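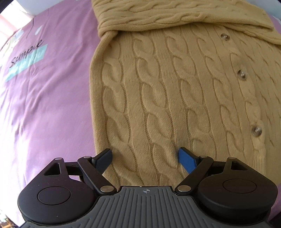

Does a knitted garment have to be dried flat before it is measured for shrinkage?

Flat drying is required for all garments in test groups B and C. Group A garments may be line dried if the care label allows it, but the drying method must be entered on the record sheet before any measurement is taken.

Working Group on Care Labelling of Knitted Garments
Minutes of the meeting held by telephone on 24/04/2020

Present: chair; secretary; representatives of the Dulby laboratory, the Simville mill, Bednarek (detergents) and Steltora (dyeing and finishing).
Apologies: the retail representative.

1. Minutes of the previous meeting

The minutes were agreed with one correction. In item 4, "relaxed length" should read "relaxed width". The secretary will reissue the page.

2. Matters arising

2.1 The Dulby laboratory confirmed that the second drying rack has been fitted and levelled. The mesh is coarser than the one on the first rack. The laboratory does not expect this to affect the results but will dry paired samples on both racks and report the difference.

2.2 The Simville mill had been asked to supply yarn count certificates for the lambswool blend. Two of the three certificates have been received. The third relates to a batch spun elsewhere and is being chased.

2.3 The glossary remains outstanding. See item 7.

3. Wash and dry records

3.1 The secretary reported that 1,971 record sheets had been returned since the start of the programme. Of these, 1,949 were complete and have been entered. The remainder lacked a water temperature, a drying method or both, and have been set aside. They will not be estimated or filled in afterwards.

3.2 Steltora asked whether sheets without a drying method could be used for the colour results, where drying matters less. The Dulby laboratory replied that direct sunlight had been shown to affect two of the paler shades in the first round, and that a sheet which does not state the method cannot rule it out. It was agreed that these sheets stay out of all results.

3.3 The layout of the sheet was discussed. The drying method box is on the reverse and is easily missed. The secretary will move it to the front, directly under the water temperature. The old version should be used up for internal trials only.

4. Shrinkage measurement

4.1 The laboratory presented results for groups A and B. Group C is incomplete. Width results are consistent between operators. Length results are less so, with the widest disagreement on cabled and ribbed fabrics.

4.2 The cause was considered to be handling before measurement. Ribs close up when a garment is lifted and open again slowly once it is laid down. A garment measured straight after being moved gives a narrower and longer reading than one left to settle. Operators have been waiting for different lengths of time.

4.3 The mill suggested a fixed settling period with the garment laid out flat, fastenings closed and sleeves at the sides. The laboratory supported this but asked that sleeves be laid clear of the body, so that the side seam can be reached without moving them. Agreed.

4.4 The length of the settling period was not agreed. The laboratory would prefer four hours. The mill pointed out that this limits the number of garments that can be measured in a working day and asked for two. The laboratory will run a comparison on group B garments at one, two and four hours and circulate the readings.

4.5 Measuring points are to be marked with cotton thread, tied loosely. Pins are no longer to be used. The present guidance note still mentions pins in two places and will be amended.

5. Detergent trials

5.1 Bednarek reported on the neutral liquid and the mild powder. Both were used at the dose given on the pack and at half that dose. No difference in felting was found between the two products at 30 degrees. At 40 degrees the powder left a harsher handle on the lambswool blend, though the felting score was unchanged.

5.2 The chair asked how handle had been assessed. Bednarek said that a panel of five staff had compared washed samples with an unwashed control, without being told which product had been used. The laboratory noted that the control had been stored folded in a sealed bag and that this might affect its handle. Future controls will be laid out with the washed samples for one day before the panel meets.

5.3 Water hardness was not recorded for the first part of the trial. Bednarek will obtain the supplier's figures for the period and attach them to the report, marked as supplied and not measured.

6. Long-run trial

6.1 The long-run trial puts 67 garments through 100 wash and dry cycles each. It had been due to start at the Dulby laboratory this month. Access to the building is at present limited to one operator at a time, and the trial cannot be run to schedule on that basis.

6.2 Three courses were put forward: to reduce the number of garments, to reduce the number of cycles, or to delay. The mill was against any reduction in garments, as the lambswool group is already small. Steltora was against a reduction in cycles — most of the colour loss in earlier work came late in the sequence. It was agreed to delay the start and to review the position in June.

6.3 The garments have been delivered and are in store. The laboratory will check the traps for moth each week and record the result. Garments are to stay in their original packing until the baseline measurements are made.

6.4 Steltora asked that one garment of each shade be kept back unwashed in the dark as a colour reference. The laboratory has spare garments in all shades except the mid grey. The mill will send a further mid grey from the same dye lot if one can be found — failing that, a knitted swatch from the lot will be accepted.

7. Glossary and label wording

7.1 A revised glossary was tabled. The entries for "felting" and "relaxation shrinkage" were accepted. The entry for "pilling" was sent back, as it describes the appearance of the fault and gives no means of telling it from loose fibre left by the yarn.

7.2 The phrase "reshape while damp" was discussed at length. The mill considers it useful to the wearer. The laboratory objected that it gives no target dimensions and that test garments reshaped by hand cannot be compared. It was agreed that the phrase may appear on labels but that test garments are not to be reshaped beyond smoothing out visible creases.

7.3 "Dry flat" will be kept without the words "away from heat" on labels below the minimum size. On all other labels the full wording applies.

8. Any other business

8.1 Steltora reported a delay in supplies of the standard grey scale used for colour assessment. Members holding spare sets were asked to tell the secretary.

8.2 The mill asked whether buttons should be removed before washing. The procedure says they should be left on and fastened. No change was proposed.

9. Actions

Secretary: reissue corrected page of previous minutes; revise record sheet; amend guidance note on pins.
Dulby laboratory: drying rack comparison; settling period comparison; group C results; weekly moth checks.
Simville mill: third yarn certificate; mid grey garment or swatch; redraft of "pilling".
Bednarek: water hardness figures.
Steltora: list of shades needing an unwashed reference.

10. Next meeting

To be held in June, by telephone. Papers should reach the secretary one week beforehand.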